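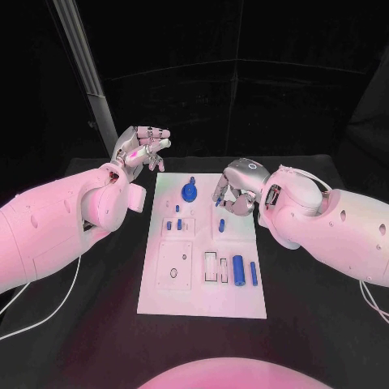
Slide 1. White board with blue pegs and gear knob, one peg held just above the surface.

Speaker notes: Laying out a peg board
Boris Štefanec, Nilora
July 29, 2022

SLIDE 1 – Opening
Leave the slide up while people sit down. Name, company, one sentence on the subject: how to lay out a board for small insertion parts so that two different shops can build it and get the same board.
Mention that the Plaron drawing set is the reference for everything that follows. Revision 2 only. Revision 1 has the old hole table and should be thrown away.
Point to the gear knob near the top edge, then the upright peg below it and slightly to the left, then the rectangular outline on the left half. These are the three areas I come back to. Do not go through the rest of the plate.

SLIDE 2 – Plate
The plate sets the accuracy of everything mounted on it. If it bows, the holes tilt, and a tilted hole feels exactly like a tight one.
Check flatness before drilling and again after etching. Mahasneh, the shop that cut our first batch in March, checked before drilling only. We rejected part of that batch.
Ask who in the room checks incoming plates. Wait for hands.
Long side runs away from the operator. All dimensions are taken from the near left corner. Do not dimension from the center of the plate. Half the drawings I receive still do this.

SLIDE 3 – Etched outlines
Outlines mark zones. They do not locate parts. The holes locate parts.
Etch first, drill second, both in one clamping if the machine allows it. Re-clamping between the two steps shifts the outline against the holes, and people then place by the outline and miss.
Keep the lines thin. Deep lines catch the tip of a peg when it is slid across the surface.
If asked about printed outlines: they wear off where the parts are dragged. We tried them on one board and went back to etching.

SLIDE 4 – Color
White plate, blue parts. Go back to slide 1 for this. The light there is strongly pink and the plate takes on a rosy tint, but the blue is still plainly blue.
General rule: choose the part color so that it separates from the plate under the worst lighting you expect, then test it there. A desk lamp with a colored sheet over it is enough.
A matte backdrop and a dark table help with the edge of the plate. Glossy tables do not.

SLIDE 5 – Pegs and holes
Most of the questions come here. Allow extra time.
Clearance is specified per hole, on the hole table, never as a general note in the title block. A general note gets applied to the mounting holes as well.
Chamfer the peg and the hole. If only one can be chamfered, do the peg, which is cheaper to replace.
Gauge every hole with a go/no-go pin. Wekeck supplied our pins and we check them against a master set after 100 uses.
Empty holes next to a filled one are useful. On slide 1 there are two small ones beside the upright peg. A neighboring hole means the position has to be chosen, and a wrong choice shows up immediately.
Spacing – leave enough room for fingertips on both sides of a peg. Draw the fingertips on the layout. People forget this and then complain that the task is hard when the board is only crowded.

SLIDE 6 – Gear knob
Toothed rim, round body, short peg at the center. The teeth give grip from any direction and make the angle readable.
Mark one tooth on the drawing as zero. Without a zero tooth, two people will report different angles for the same position.
Keep the knob clear of the plate edge by at least one finger width. Too close, and the grip on that side is lost.

SLIDE 7 – Rectangular fixture
Two pegs inside the outline on slide 1, and one stands slightly taller than the other. Use this to introduce height.
Height is measured from the plate surface to the top of the peg, with the peg fully seated. Write "fully seated" on the sheet. A peg that is not down all the way is a common source of bad readings.
Show the depth gauge here if it got through baggage.

SLIDE 8 – Records
One sheet per board. Board number, plate check, hole table, gauge results, initials.
Our log holds 677 gauge readings. Show the one page with the bad row and let people find it. It is row 12, wrong column, diameter entered as depth.
Replace pegs as sets. Mixed sets make the readings useless for comparison.

SLIDE 9 – Questions
Return to slide 1 and leave it up.
Likely: can the plate be made in two halves? Yes, with dowels across the joint, and no hole table entry may cross it.
Likely: where to get the drawings. Paper copies are on the side table, files on request.
If there is time left, pass the spare pegs around and collect them at the door.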